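Newsroom > Automation > Test Benches
Reading time: 2 min

Odix compares two grippers in simulation before buying hardware

Tuesday, March 19, 2024

Odix has published results from a simulated comparison of two parallel-jaw grippers, the Ulow and the Nyaga. Each was run on the same arm model, with the same wrist camera settings and the Fendau controller, for 3,000 grasp attempts on plain colored shapes.

The Nyaga failed 54 times. The Ulow failed 1,018 times, mostly on curved objects, where its shorter pads lost contact during the lift.

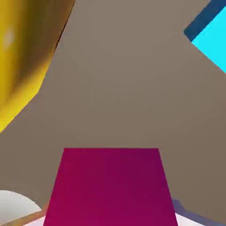 Kipchumba Mwaipopo, who ran the tests, said the gap narrowed once the closing force on the Ulow was raised by 15 percent. That run was stopped early and is not included in the totals. Contact friction was held constant throughout - a setting the team plans to vary next.

The camera model had no lens distortion or noise, and lighting was fixed. Odix said the results should be read as a ranking of pad geometry and do not predict failure rates on a physical arm. Bench tests with both grippers are planned. The controller version was frozen in February and will stay the same for those tests.

Comments (3)

gantry_mike: Was the approach angle randomized or fixed? Makes a big difference on round parts.

R. Holt: Constant friction favors the longer pads. Would wait for the bench numbers.

tooltip: Any plans to release the object set?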